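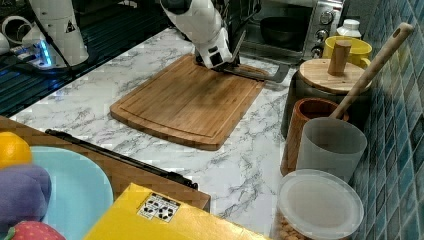

La encargada de las cocinas de prueba de Grusow lleva 14 años cuidando tablas de cortar. Las de bambú, dice, se estropean casi siempre por lo mismo: «La gente las deja en el fregadero toda la noche. Por la mañana ya están dobladas».

¿Y las manchas oscuras? No le preocupan demasiado. «Sal gorda, medio limón y a frotar. Si no sale, se queda —la tabla corta igual». Después la aclara, la seca con un paño y la deja de canto.

Una vez al mes le da aceite mineral, también en el surco. Compra el bote de 200 mililitros de Hamada y le dura hasta diciembre. Sobre el mármol es más estricta: «Ahí no corto nunca. Y el limón, lejos».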